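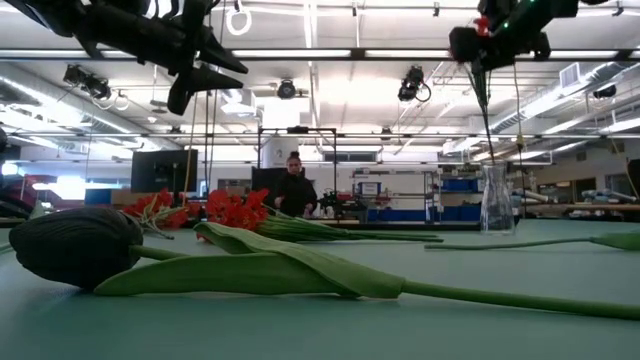

Amparo Paucar's comment on the last report was that a gripper which costs three times as much ought to do more than look gentler, and she asked whether we had any reason to believe it did. I have kept her remark beside me while writing this one. The short answer is that we have a reason for one kind of item and very little for the rest.

Projects > Conville Handling Study > Progress Reports > Second Period

Second period report: jaw comparison on cut stems

Prepared by Aksel Dalsgaard for the Conville fund

Where the money went

Most of this period's budget went on bench time. We ran 388 picks with two sets of fingers, the plain angular jaws we started with and the padded set bought from Drornmont in January. Both went on the same arms, with the same controller settings and the same person loading the table. The task is the one in the proposal: pick a stem up from the tabletop, turn it upright, and lower it into a narrow-necked vase.

The supplier's leaflet promises 2000 cycles before the pads need changing. We are nowhere near that, so I can't say if it is true. I would ask the fund not to repeat the number anywhere until we can.

What we found

On thick stems the two sets are hard to tell apart. Tulips, which I had expected to be the trouble, were picked up about as often by the plain jaws as by the padded ones. The stem is stout and gives a good edge for the cameras to find. What goes wrong with tulips is the leaves. A broad leaf folding over the stem gets taken for the stem, the jaws close on it, and the flower swings. Padding does nothing for that. It's a vision problem, and we have been charging it to the grippers.

On thin stems the padded set does better. We saw fewer crushed stems and fewer drops on the way over to the vase. I believe this result, with one reservation: the thin stems were mostly tested late in the period, after Sheyla Agudelo had retuned the closing force. She retuned it for both sets, but she was working with the padded set when she did it. I would like to see the thin stems run again with the force tuned on the plain jaws first.

Bunches are still bad with everything. When several stems lie together, neither set reliably takes one. It takes two, or it takes one and drags the others along. The proposal called this "a later refinement." I don't think it is. Anyone who handles flowers for a living will hand us bunches.

The overhead cameras

We added overhead views at the request of the Gostberg partners, who felt the arm-mounted views were too narrow. They were right about the narrowness. Whether the extra views earn their keep is another matter. They help with finding a stem on the open table and help much less at the mouth of the vase, where the arm blocks a good part of what they would see. A clear glass vase doesn't make things easier. Zoila Mamani wants to try an opaque one for comparison, and I have agreed, though I warned her that the fund will fairly ask who in the real world gets to choose the vase.

Time

A full pick and place takes around 20 seconds when it goes well. When it doesn't, someone has to reach in and reset the flower, and those minutes don't show in the averages we sent last time. They should have. I've changed the log sheet so that resets are timed along with everything else, and I expect the next set of averages to look worse.

What I don't recommend yet

Ulises Quintero has put in a request for a second padded set so that both arms can be fitted at once. I would hold that until the thin-stem runs have been repeated. If the gap is still there, buy it. If it closes, the money is better spent on the leaf problem.

I would also hold off on the demonstration at Carrasco. A visitor would see a good tulip pick, be pleased, and go home with the wrong idea of how far along we are.

Next period

Repeat thin stems, force tuned on the plain jaws
Leaf and stem labeling, done by hand for a first batch
Opaque vase runs (Zoila)
Pad wear check, with the pads taken off and looked at under the lamp
A decision on the second set

Spending is within the amount agreed. The one overrun was cable, which we replaced twice.

Related reports
First period report: setting up the bench
Note on closing force and bruised petals
Gostberg partners: request for overhead views
Revised log sheet, with reset times

Conville Handling Study | Contact the project office | Back to top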